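Is a "no wool wash needed" claim on a sweater vest worth believing?

Posted 17 January 2021 by Meenakshi Pillai
Filed under: Home & Laundry > Clothing Care > Knits

Print this page | E-mail this to a friend

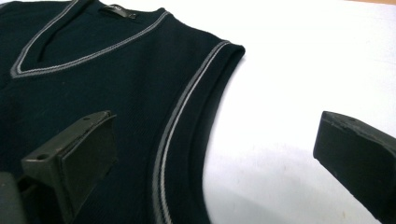
Navy knit vest with the light gray V-neck trim.

I bought a knit vest in November from a seller who carries a label called Saithong. The listing said merino blend. The tag inside says only "fine knit, wash with care," with no fiber percentages at all, so I already don't trust the listing very much.

My issue is the washing. The seller told me I had to use their recommended wool wash, a bottle called Dornis, and that regular detergent would "strip the fibers" in as few as two washes. The bottle costs nearly a third of what I paid for the vest. My sister says any baby shampoo does the same thing. My mother says cold water and a bar of soap, which is what she has done with knits for as long as I can remember, and her cardigans look better than mine.

So what I want to know is this. Is there anything in a wool wash that I can't get from stuff I already own? And is there a way to find out whether this is wool in the first place? I don't want to ruin the vest but I also don't want to be sold a bottle of scented water. One more worry is the gray trim next to the navy. I can imagine the dark color bleeding into it and then I'd have a vest with dingy edges.

I don't own a dryer, if that matters. I have a top loader with a "hand wash" setting that I have never believed in.

Pirmin Brunner
Member, 198 posts

I'd be suspicious too. I worked the counter at a dry cleaner called Lerkomach for a good while and we heard every version of this. People came in scared to death of their own sweaters.

There is a grain of truth in it. Wool and silk don't like strongly alkaline detergents, and a lot of regular laundry powders are alkaline. Many also have enzymes made to break down protein stains. Wool is protein. So a powder with enzymes, used hot and often, can leave wool rough and thin over time. Two washes is a sales pitch. I never saw a sweater die in two washes from detergent. I saw plenty die in one from hot water and agitation, and the fancy bottle won't save you from that.

What you need is something mild, close to neutral, without enzymes or bleach. Read the back of the bottle you have. Some clear dish liquids fit that description fine, and so do some of the "free and gentle" laundry liquids, but check each one, as a few of the gentle ones still list protease. Baby shampoo works. It foams too much and takes forever to rinse out, and if you leave it in, the knit feels tacky.

I'd skip your mother's bar soap if you have hard water. Real soap and hard water make a gray scum and it shows on navy. If her water is soft then she's right and there's nothing to argue about.

On the fiber question, the usual test is to burn a thread. Pull one from a seam allowance or use the spare yarn if they gave you any. Hold it in tweezers over a sink. Wool smells like burnt hair and leaves a crumbly ash. Acrylic melts and leaves a hard bead. A blend does some of both, so all it will tell you is that it's a blend, and it won't tell you whether the seller's merino is 4 percent or most of the thing. I wouldn't put much faith in anybody who says they can tell by feel.

For the bleeding, wet a white cloth with cool water and a drop of whatever you plan to wash with. Press it on the navy part, inside the hem, for a minute or two. If the cloth comes away blue, wash fast, don't soak, and roll it in a towel right away. Most of the staining I saw happened while a garment sat wet and folded on itself.

Yaowalak Sangkhawat
New member

i have used the Dornis one for years and my sweaters smell amazing. I think you get what you pay for. also you can put it in the freezer for moths

Manee Onsri
Member

I agree with most of what Pirmin wrote but not the dish liquid. The stuff is made to cut grease and if you use a squirt the way you would for pans, it is too much. If you must, use half a teaspoon in a basin.

I'd also question the hand wash setting, same as you do. I tried mine with an old lambswool pullover I didn't care about. It came out shorter in the body and wider at the bottom, and the manual swore it was safe. Some machines may be fine. I wouldn't find out with something new.

My way: basin of cool water, soap mixed in first, vest inside out, push it down gently for a few minutes and drain. Rinse in water of the same temperature. Don't wring it and don't lift it by the shoulders, they'll stretch. Roll in a towel, press, then lay it flat on a dry towel and nudge the V back into shape with your fingers. A contrast trim like yours can dry wavy if it's left bunched up.

And write to the seller again for the fiber content. If you're in the US, most clothing is supposed to have it on a label. I bought a Rivum cardigan once with the same kind of vague tag and when I pushed, the "wool blend" was nearly all acrylic. Acrylic doesn't need a wool wash at all - which might explain why they'd rather talk about the bottle.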